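# The Back of the Counter

Every kitchen has a strip along the wall where things go when they've been used once and might be used again. Ours is a long oak butcher-block counter, and I have been meaning to clear it since August.

The trouble started with jam. Yoshinori Miyazaki moved out of the apartment on Oshima Street and left me a box of empties with red-and-white checkered lids, on the theory that I was a person who would make preserves. I am a person who owns the jars. One of them went into the cupboard and fell out again, so they all went on the counter, and there they found company.

I also own a snack tub, bought with great hopes from Trotari, the kitchen shop that replaced the bank. Snack bars go in the tub. Everyone in the house has been told this. The snack bars have their own ideas and turn up on the oak, behind the toaster and once in a boot.

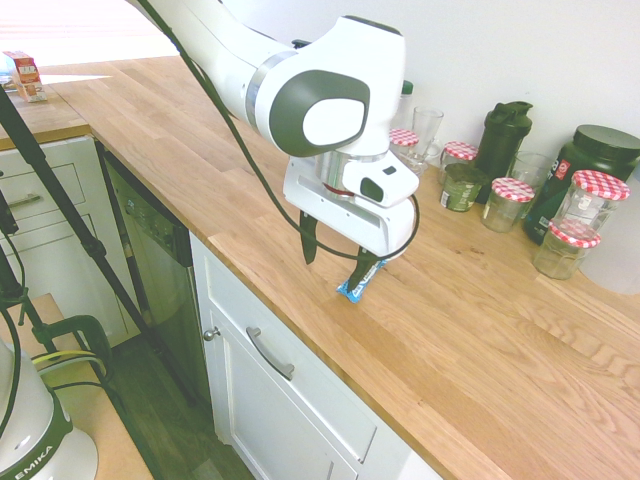 Gingham lids, a black shaker bottle and one blue-and-white bar out on the wood. 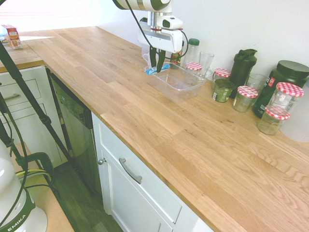

The clear tub at its post, with a measuring jug and more of the gingham crowd behind.

I did make a plan for the wall side, and I wrote it on the back of a Govon receipt so that it would feel official:

- **Checkered-lid jars.** Keep the ones with something in them. Wash the others and give them back to Yoshinori, who will say he has no room.
- **Drinking glasses.** They have a shelf. The shelf is at eye level and has a light in it. I don't know what more a glass could want.
- **The shaker.** Mine, from a 45-day fitness program I followed with real discipline for 13 of them. It has a loop for carrying, and I have never carried it anywhere.
- **The big green tub.** Stays until it's finished, which at the present rate will be after I am.
- **The green-capped bottle.** Beside the stove, where a hand can find it. It was there in the spring. I have no record of how it left.

My sister looked over the list and pointed out that it would take 17 minutes to do and that I had spent most of an evening writing it. She has a Praltari pantry system with matching canisters that cost her $190, and she can't find the cumin either.

So the jars are still along the wall as I type this. I've wiped around them very thoroughly, and the oak has had its oil, at least on the half I can reach without lifting anything. The other half is down for next weekend – weather permitting, although it's indoors.

If you live nearby and make jam, please get in touch. Bring a box.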